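버켈(Burkel) 작업대 자주 묻는 질문

마지막 수정: 2024-05-16
작성: 탄비르 라나싱헤 (Tanvir Ranasinghe)

버켈 작업대를 쓰시는 분들, 또 구입을 생각하시는 분들이 메일로 보내 주신 질문을 모았습니다. 한국어는 저의 모국어가 아닙니다. 이해가 안 되는 문장이 있으면 알려 주십시오. 다음 수정 때 고치겠습니다. 치수와 가격은 주문서에 따로 적혀 있으므로 이 페이지에서는 되풀이하지 않습니다.

1. 상판

상판 색은 어떤 것이 있습니까?

지금은 베이지와 회색이 있습니다. 베이지 쪽을 저희는 제다노(Zedano)라고 부릅니다. 단색이 아니고 돌처럼 얼룩덜룩한 무늬가 들어 있습니다. 가까이에서 보면 무늬가 분명하고, 조금 떨어져서 보면 거의 한 가지 색으로 보입니다. 회색은 무늬가 더 작고 전체적으로 조용한 느낌입니다.

하얀 상판은 왜 없습니까?

예전에 만들었습니다. 그런데 연필 자국과 먼지가 너무 잘 보인다는 의견이 많았고, 조명이 밝은 방에서는 눈이 피곤하다는 분도 계셨습니다. 하얀 상판을 이미 쓰시는 분께는 계속 부품을 드립니다. 새 주문은 받지 않습니다.

무늬가 있으면 작은 물건을 찾기 어렵지 않습니까?

물건의 색에 따라 다릅니다. 밝은 파랑이나 빨강은 제다노 위에서 바로 눈에 들어옵니다. 어려운 것은 베이지색 종이, 마 끈, 연한 나무 조각 같은 것입니다. 이런 재료를 매일 다루신다면 회색을 권합니다. 또는 작업하는 자리에만 어두운 매트를 깔아도 됩니다. 저도 집에서는 그렇게 합니다.

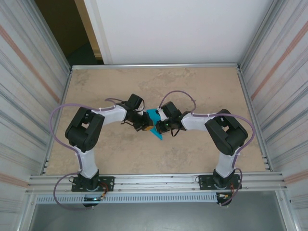 제다노 무늬 상판과 앞쪽 알루미늄 레일. 레일 밑에 배선 트레이가 보입니다.

화면에서 본 색과 실제 색이 같습니까?

완전히 같지는 않습니다. 전구색 조명 아래에서는 노란 느낌이 강해지고, 흐린 날 창가에서는 회색에 가까워집니다. 색이 중요하신 분은 견본 조각을 먼저 신청하십시오. 견본은 손바닥보다 조금 작고, 배송비 3000원만 받습니다. 견본을 돌려보내실 필요는 없습니다. 컵 받침으로 쓰신다는 분이 꽤 계십니다.

상판을 뒤집어서 쓸 수 있습니까?

안 됩니다. 아랫면은 마감을 하지 않았고 고정용 구멍이 있습니다. 양면을 쓰고 싶다는 요청은 전부터 있었지만, 지금의 고정 방식으로는 만들 수 없습니다.

상판 가장자리가 몸에 닿는데 아프지 않습니까?

앞쪽에는 상판의 가장자리가 아니고 레일이 옵니다. 그래서 팔을 오래 올려놓으시면 레일의 홈 자국이 피부에 남을 수 있습니다. 글씨를 오래 쓰시는 분은 홈을 덮는 고무 띠를 같이 주문하시는 편이 좋습니다. 고무 띠는 가위로 자를 수 있습니다. 조금 길게 자른 다음에 끝을 맞추십시오.

2. 레일과 홈

앞쪽 레일에 있는 홈은 무엇에 씁니까?

홈 안에 너트를 넣고, 그 너트에 물건을 볼트로 고정합니다. 스탠드 조명, 작은 바이스, 확대경, 받침판 같은 것을 많이 다십니다. 상판에 구멍을 내지 않고 달 수 있고, 나중에 위치를 바꾸고 싶으면 볼트를 조금 풀어서 옆으로 밀면 됩니다.

뒤쪽 레일에도 달 수 있습니까?

뒤쪽 레일은 앞쪽보다 얇습니다. 상판의 뒤를 잡아 주는 역할이고, 무거운 물건을 다는 용도가 아닙니다. 가벼운 종이 집게나 메모판 정도는 괜찮습니다. 모니터 받침은 뒤쪽에 달지 마십시오. 이 질문이 가장 많이 오기 때문에 다시 씁니다. 모니터 받침은 앞쪽 레일이나 다리 기둥에 다셔야 합니다.

앞쪽 레일은 무게를 얼마나 견딥니까?

받침판을 하나 쓰실 때는 그 받침판에 23킬로그램까지입니다. 다만 길게 앞으로 뻗은 물건은 무게가 적어도 레일을 비트는 힘이 커집니다. 그런 물건은 되도록 다리 기둥에 가까운 곳에 고정하십시오. 계산이 어려우시면 물건의 무게와 길이를 메일로 보내 주십시오. 저희가 보고 답을 드립니다.

다른 회사의 너트를 써도 됩니까?

홈의 폭이 맞으면 됩니다. 문제는 폭이 맞는 것처럼 보이는데 두께가 다른 너트입니다. 들어가기는 하지만 볼트를 조이면 홈의 입술 부분이 올라옵니다. (홈의 위쪽 얇은 부분을 한국어로 무엇이라고 부르는지 저는 아직 확실히 모릅니다. 공장에서는 입술이라고 합니다.) 한번 올라온 부분은 다시 내려가지 않습니다. 많이 사시기 전에 한 개만 사서 시험해 보십시오.

볼트가 자꾸 풀립니다.

먼저 너트가 홈 안에서 제대로 돌아갔는지 보십시오. 너트가 비스듬히 걸린 상태에서도 손에는 단단하게 느껴집니다. 완전히 풀고, 너트를 홈과 직각이 되게 놓고, 천천히 다시 조이십시오. 그래도 풀리면 스프링 와셔를 넣으십시오. 접착제는 쓰지 마십시오.

홈에 먼지와 종이 부스러기가 쌓입니다.

낡은 칫솔이 제일 좋습니다. 한쪽 끝으로 밀어낸 다음 청소기로 빨아들이십시오. 털실이나 실을 쓰시는 분은 족집게도 필요합니다. 쓰지 않는 홈에는 덮개를 끼워 두면 청소가 편합니다. 덮개는 검정과 회색이 있습니다.

3. 배선 트레이

트레이는 왜 서랍처럼 막혀 있지 않습니까?

저희가 쓰는 펠렌트(Fellent) 트레이에는 좁은 구멍이 줄지어 있습니다. 공기가 통하고, 구멍에 타이를 끼워서 선을 묶을 수 있습니다. 막힌 트레이를 원하시는 분도 계시지만 저는 권하지 않습니다. 어댑터를 넣고 뚜껑을 덮으면 안이 더워집니다.

멀티탭을 넣을 수 있습니까?

폭이 맞으면 넣을 수 있습니다. 스위치가 위로 오게 놓으십시오. 멀티탭의 몸체를 트레이에 바로 묶지 말고, 양쪽 끝의 선을 느슨하게 묶으십시오. 나중에 멀티탭을 꺼낼 일이 꼭 생깁니다.

동전이나 나사가 트레이의 구멍으로 떨어집니까?

작은 나사는 떨어집니다. 트레이는 물건을 보관하는 곳이 아니고 선을 정리하는 곳으로 생각해 주십시오. 바늘, 시침핀, 작은 비즈를 쓰시는 분은 트레이 바닥에 얇은 천을 깔기도 합니다. 이때 어댑터가 있는 자리는 비워 두셔야 합니다.

선이 너무 깁니다. 어떻게 정리합니까?

길이가 남는 선은 크게 한 바퀴 돌려서 묶는 것이 좋습니다. 작게 여러 번 감으면 선이 꺾이고, 꺾인 자리가 먼저 상합니다. 움직이는 물건에 연결된 선은 여유를 남기십시오. 예를 들어 목이 구부러지는 스탠드라면, 목을 가장 멀리 뻗은 상태에서 선의 길이를 정하고 그다음에 묶습니다. 묶는 타이는 선이 손가락으로 조금 밀릴 정도로만 조이십시오.

선의 색을 맞추는 것이 좋습니까?

꼭 필요한 일은 아닙니다. 하지만 검은 선이 여러 개 있으면 나중에 어느 것이 어느 것인지 모르게 됩니다. 저는 눈에 띄는 색의 선을 좋아합니다. 보라색이나 주황색이면 책상 밑에서도 쉽게 따라갈 수 있습니다. 색이 있는 선이 없으면 양쪽 끝에 같은 색의 테이프를 감으십시오.

4. 옆판

옆판은 꼭 있어야 합니까?

없어도 작업대는 똑같이 튼튼합니다. 옆판은 물건이 옆으로 떨어지는 것을 막고, 옆 사람의 작업과 구분해 줍니다. 좁은 방에 작업대를 두 대 나란히 놓으실 때는 권합니다. 혼자 쓰시고 좌우에서 손을 넣는 일이 많으면 오히려 불편합니다.

어떤 모양입니까?

은색 금속이고 세로줄이 있습니다. 둘레를 알루미늄 기둥이 잡습니다. 세로줄 때문에 빛이 여러 방향으로 반사되어, 방의 조명이나 창밖의 색이 옆판에 비칠 수 있습니다. 이것이 신경 쓰이시면 안쪽에 펠트를 붙이는 방법이 있습니다. 펠트는 저희가 팔지 않습니다.
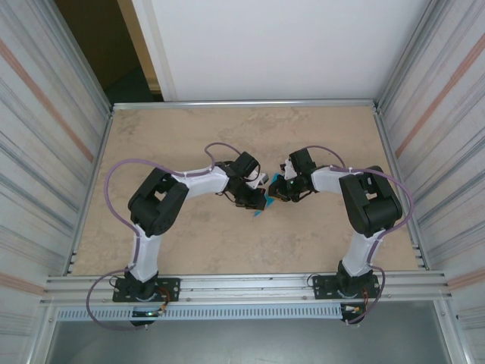 옆판을 나중에 추가하실 때는 기둥부터 세우십시오. 기둥의 아래쪽 볼트를 손으로만 조여 놓고, 판을 끼우고, 위쪽을 맞춘 다음에 전부 단단히 조입니다. 처음부터 아래를 꽉 조이면 판이 위에서 맞지 않습니다. 저도 처음 조립할 때 이 순서를 틀려서 두 번 풀었습니다.

한쪽에만 달아도 됩니까?

됩니다. 오른손을 쓰시는 분은 왼쪽에만 다는 경우가 많습니다. 가격은 한 장씩 계산합니다.

옆판에 자석이 붙습니까?

붙지 않는다고 생각하고 주문해 주십시오. 메모를 붙이고 싶으시면 위쪽 테두리에 집게를 쓰십시오. 테이프는 세로줄 때문에 잘 붙지 않고 며칠 뒤에 떨어집니다.

5. 상판 위에서 하는 작업

얇고 납작한 재료가 상판에 붙어서 집기가 어렵습니다.

매끈한 면 위에서는 얇은 종이, 필름, 얇은 천이 그렇게 됩니다. 손톱으로 가장자리를 긁으면 재료가 상합니다. 모서리가 있는 조각이라면 모서리 하나를 손끝으로 가볍게 누르고 안쪽으로 조금 밀어 보십시오. 가운데가 살짝 뜨고, 그때 반대쪽 손으로 집을 수 있습니다. 이 방법은 케네스 게데스 씨(Kenneth Geddes)가 메일로 알려 주셨습니다. 종이로 상자를 만드시는 분입니다.

두 손으로 접거나 맞출 때 어디에서 하는 것이 좋습니까?

몸에서 너무 가까운 곳보다 상판의 가운데 쪽이 편합니다. 양쪽 팔꿈치가 자연스럽게 벌어지고, 손이 가운데에서 만납니다. 앞쪽 레일 바로 옆에서 작업하면 손목이 꺾이고, 재료의 끝이 레일 위에 올라가서 접은 선이 비뚤어집니다. 어린이와 같이 쓰실 때는 의자를 높여 주십시오.

칼을 바로 써도 됩니까?

안 됩니다. 반드시 커팅 매트를 까십시오. 얕은 칼자국은 무늬 덕분에 잘 보이지 않지만, 그 안에 때가 들어가면 선이 나타납니다. 칼자국은 보증에 포함되지 않습니다.

뜨거운 것을 올려도 됩니까?

찻잔은 괜찮습니다. 냄비, 다리미, 글루건은 받침을 쓰십시오. 글루건의 풀이 떨어졌을 때는 완전히 굳을 때까지 기다렸다가 플라스틱 카드로 밀어내십시오. 굳기 전에 닦으면 넓게 퍼집니다.

천을 재단해도 됩니까?

작은 조각은 괜찮습니다. 큰 천은 앞쪽 레일의 홈에 올이 걸릴 수 있으니 홈 덮개를 끼우고 쓰십시오. 올이 걸렸을 때 당기지 말고 가위로 자르십시오.

6. 청소와 관리

무엇으로 닦습니까?

물에 적셔서 꼭 짠 천이면 충분합니다. 기름때에는 주방 세제를 한두 방울 쓰고, 다시 물걸레로 닦고, 마른 천으로 마무리합니다. 가루로 된 세제와 거친 수세미는 마감을 흐리게 합니다. 흐려진 부분은 옆에서 빛을 비추면 보이고, 되돌릴 방법을 저는 모릅니다.

잉크가 묻었습니다.

수성 잉크는 바로 닦으면 지워집니다. 유성 펜은 소독용 알코올을 천에 묻혀서 가볍게 두드리십시오. 문지르면 무늬의 밝은 부분에 색이 번집니다. 먼저 구석에서 시험하십시오.

알루미늄 레일에 검은 자국이 생깁니다.

고무나 다른 금속이 스친 자국일 때가 많습니다. 지우개로 지워 보십시오. 하얀 지우개가 좋습니다. 지워지지 않으면 그것은 자국이 아니고 긁힌 것입니다. 쓰는 데에는 문제가 없습니다.

볼트는 얼마나 자주 조여야 합니까?

조립한 다음 2주 후에 한 번 전체를 확인하시고, 그 뒤에는 흔들릴 때만 하시면 됩니다. 다리 쪽 볼트를 먼저 보십시오.

7. 주문과 배송

조립이 되어서 옵니까?

상판과 레일은 조립되어서 갑니다. 다리와 트레이는 따로 포장됩니다. 육각 렌치는 상자에 들어 있습니다. 상판 상자는 길기 때문에 엘리베이터 안쪽의 대각선 길이를 미리 재어 주십시오. 계단으로 올려야 하면 주문서의 메모 칸에 써 주십시오.

실제로 볼 수 있는 곳이 있습니까?

워쿠(Worku) 공방에 한 대가 있습니다. 수업 시간에는 들어가실 수 없으니 방문 전에 공방으로 연락해 주십시오. 4월부터 옆판이 있는 구성도 볼 수 있습니다.

다리만, 또는 상판만 살 수 있습니까?

상판만 사시는 것은 됩니다. 이때 고정용 구멍의 위치를 그린 도면을 같이 보냅니다. 다리만은 팔지 않습니다.

예전 모델에 지금의 트레이가 맞습니까?

상판 아래의 스티커를 봐 주십시오. 일련번호가 2134보다 크면 그대로 맞습니다. 그보다 작으면 구멍의 간격이 달라서 연결 부품이 필요합니다. 연결 부품은 무료로 드리고, 배송비만 내시면 됩니다. 스티커가 떨어졌으면 트레이가 붙는 부분을 아래에서 찍어서 보내 주십시오.

반품은 어떻게 합니까?

상자를 열기만 하신 경우에는 받습니다. 다리를 조립하신 다음에는 불량이 있을 때만 받습니다. 색이 생각과 다르다는 이유의 반품이 제일 아쉽습니다. 그래서 견본을 먼저 보시기를 부탁드립니다.

8. 문의

답장이 얼마나 걸립니까?

보통 다음 영업일에 드립니다. 메일은 제가 읽고 제가 답합니다. 전화로는 제가 빠른 한국어를 잘 따라가지 못해서 실수가 생길 수 있으므로, 치수나 수량이 들어가는 이야기는 꼭 글로 부탁드립니다. 주문 번호를 제목에 적어 주시면 찾기가 쉽습니다.

여기에 없는 질문은 어디로 보냅니까?

주문서 아래에 있는 메일 주소로 보내 주십시오. 같은 질문이 여러 번 오면 이 페이지에 추가합니다. 다음에는 높이 조절 다리에 대한 항목을 쓸 예정입니다.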